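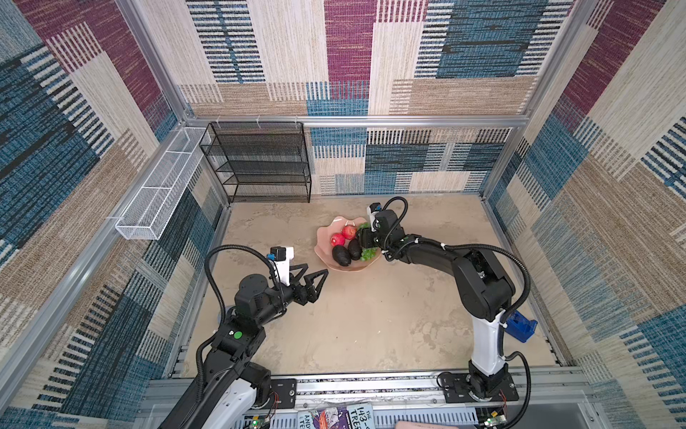

The right arm goes in by the grapes at the Corholm workshop in Merthorpe.

Fruit week at Corholm, and the count is at 1,444

I stopped in at the Corholm workshop on Saturday morning, meaning to stay for one coffee, and came out well after lunch. If you've been following the Zison project here in Merthorpe you'll remember that last time I wrote about it they were still folding washcloths. They've moved on to fruit! The crew has been recording examples of the arms picking pieces out of a bowl and putting them away, and as of Saturday there were 1,444 of them on the drive. The goal is 2,000 before the workshop closes for the holidays in December.

All of it is going to feed Collet, the learning system they've been building up since spring. Collet gets nothing but examples. A person steers the two arms through the job with a pair of hand controls, the cameras and the joint readings get saved together, and that's one example. Then the fruit goes back in the bowl, a little differently than before, and off they go again. Each try has a limit of 36 seconds. There's a kitchen timer sound when it runs out, which I heard more than once, mostly when I was the one steering (more on that in a minute).

I asked why fruit, and the answer I got was mostly about grapes. An apple is pretty forgiving. You can come at it from almost any direction and if the fingers close on it somewhere near the middle, you've got it. An avocado wants to roll. But a bunch of grapes changes shape as soon as you touch it, and where you grab it decides whether you get the whole bunch or a sad little corner of it. The person at the controls that morning liked to come down slowly, stop just above, and then go for the thick part near the stem. The next person on shift goes in from the side. They keep both, on purpose, so Collet doesn't grow up thinking there's only one way to do it.

The bowl gets its own share of opinions. It's pink with a wavy edge, and one of the regulars would happily trade it for something with a plain straight rim, because it makes judging the height of a low reach harder than it ought to be. The rest of the room voted to keep it. Real kitchens have odd bowls, they said, and I'm with them (my own is shaped like a cabbage leaf).

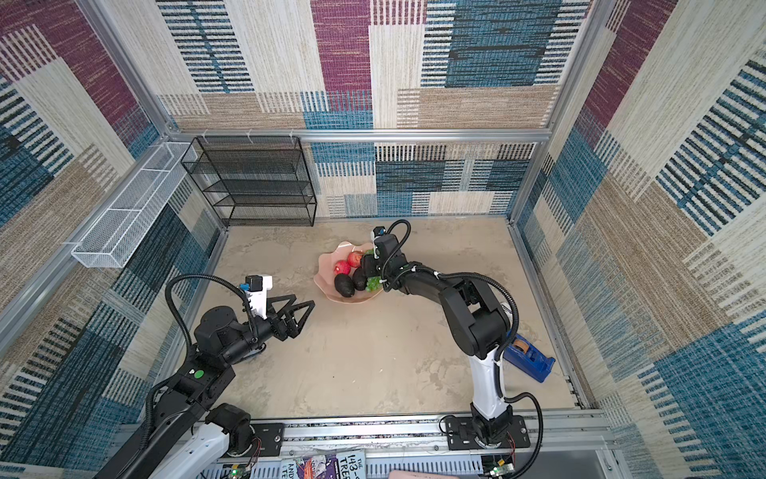 Down into the bowl with the right gripper, with grapes on one side and avocado on the other.

Now, that 1,444 is the number recorded, and it isn't the number they'll train on. Every example gets watched by someone who didn't record it, and so far 1,046 have been marked as keepers. The rest are either waiting for a second look or have been set aside. The usual trouble is a long pause in the middle where the person steering was thinking, or a bump against the bowl that shoves it halfway across the floor. Some get pulled for dull reasons, like a camera that dropped out for a moment. A missed grab isn't a reason to toss one, by the way. If the arm misses, backs up and gets it on the second go, they're delighted, and those are labeled separately so they can be found again.

I did get a turn! I was told to aim for an avocado and leave the grapes to the grown-ups. The controls are lighter than I expected, and for the first few tries I moved everything much too fast. You have to watch the fingers and the fruit and forget your own hands, and about the time I got the hang of that the timer went off. My attempts are saved in a folder called "visitors," and I've been promised that Collet will never see them.

What impressed me most was how much of the day goes to putting things back. They have a printed sheet that tells them how to arrange the bowl for each round, so the same piece doesn't end up on top every time. Before the sheet came in, people reset the bowl from habit, and the apples kept landing in the same spot. An early version of Collet learned that spot very well and reached for it even after the apples had been moved. So now it's sheet, bowl, record, check, and around again, with a break whenever the person steering starts to get sloppy. They swap out the fruit often, too, and there was a lot of guacamole in the break room fridge.

The next step is a first training run on the keepers, which they plan to start without waiting for the full 2,000. If it goes decently they'll use it to decide what the remaining examples should cover. My bet is more grapes. The crew is split between grapes and two-handed moves, where one arm steadies the bowl while the other does the picking, and they've only got a handful of those so far.

If you're local and would like to try steering, the workshop is taking sign-ups for weekday evenings through the front desk at Corholm. You don't need any experience, but they'd like you to come for at least two sessions, as the first one mostly goes to learning the controls. Parking is behind the building, and the side door sticks, so give it a good pull.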